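Drying Times of Household Towels in Unheated Rooms
Project report, Textiles and Home Science, second term

1. Background

Damp towels are a common source of odor in shared housing. The usual advice is to wash them more often, which uses water and detergent and shortens the life of the fabric. Less attention is paid to how long a towel stays damp between uses. This project measured the drying time of cotton and microfiber towels in an unheated room and compared four ways of hanging them. The work was carried out at the Netton student residence in July.

2. Question

How much does the hanging method change the time a towel needs to return to its dry weight, and is the effect the same for both fabrics?

3. Materials

Cotton terry hand towels and gray microfiber towels were used. All of them were washed twice before the first run to remove finishing agents, with no fabric softener at any stage. Softener leaves a coating on the fibers and reduces absorption, and two towels that had been washed with it by mistake were withdrawn. Weights were taken on a kitchen scale reading to one gram. Room temperature and humidity were logged with a Lungu wall sensor.

4. Method

Each towel was weighed dry, soaked for 12 minutes in tap water, and spun in the residence machine on the short cycle. It was then hung in one of four ways: flat over a rack, folded once over a rail, hung from a single hook, or left crumpled on a shelf. Weights were recorded every 30 minutes until two readings in a row matched the dry weight to within one gram. The window was kept closed and the door open. A total of 27 runs were completed. Three runs with the single hook were repeated after the first towel slipped to the floor overnight.

The spin cycle was the weakest part of the procedure. The machine varies its speed with the load, and a single towel sometimes set off the balance cutoff. From the fourth run onward a dry ballast towel was added, and the starting weights became more even.

5. Results

Flat hanging was fastest for both fabrics. Microfiber dried sooner than cotton in every method except the crumpled one, where the two could not be separated. Folding once over a rail slowed cotton more than microfiber – the inner faces of the fold stayed damp well after the outer faces felt dry. The single hook gave the widest spread of results. Most of the remaining water in those runs was in the gathered cloth near the hook, and small changes in how the towel fell made a large difference.

Humidity had a stronger effect than expected. On the two wettest days all methods slowed, and the gap between flat and folded grew. The runs from those days are included in the averages.

6. Discussion

The results fit a simple view of drying in still air. Water leaves from exposed surface, and any layer pressed against another layer adds to the distance moisture has to travel. A looped weave has a large surface when open, but much of this is lost when the cloth is bunched. For shared bathrooms, replacing hooks with rails should help more than changing the fabric – the rails already fitted on the Ondby floor are wide enough for one towel each.

Gray microfiber, gathered into folds:
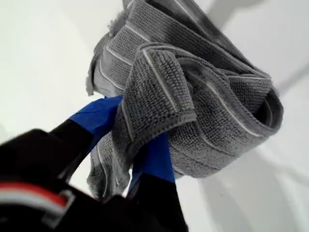
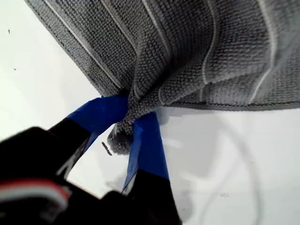
Kaja Ķēniņš wrote in the comments on the draft that the crumpled runs should be reported separately, as the shelf blocks air from below and adds a second variable. The same note asked for a wire shelf in any repeat of the work, and for the two humid days to be shown in their own table.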